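Packing and Sorting Help Wanted, Clutness Warehouse

Hustmont is looking for two part-time packers for the household and small furniture line at our Clutness site. The work starts in November and runs through the winter, with a good chance of staying on after that.

You will be at a bench for most of the shift. Parts come in mixed bins: wooden rails, dowels, legs, plastic pieces and so on. You sort them, check them for chips and cracks, and pack them into sets. Each set has a parts sheet, and the sheet has to be signed before the box is taped. We send out up to 2000 boxes a month in the busy season.

Hours are 20 a week, either mornings from 7 a.m. or afternoons from 1 p.m. Tell us which you prefer. A $500 bonus is paid after your first three months.

You need to be able to stand for long periods, lift a full carton onto a cart, and read a parts sheet in English. Warehouse experience is useful but we train everyone on the bench. Closed-toe shoes are required. Gloves and aprons are supplied. There is free parking behind the building and a break room with a fridge and microwave. 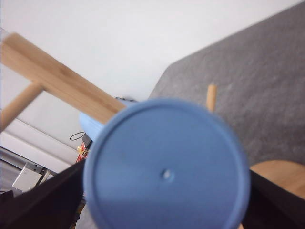

One of the current packers told us the round pieces are harder than the flat ones at first, as they roll off the bench if you set them down wrong, and that it took two weeks to get up to speed.

To apply, send a short note with your work history and preferred shift to the Hustmont front office, or stop by and fill out a form at the desk. Please write "Bravo line" on your application so it goes to the right supervisor.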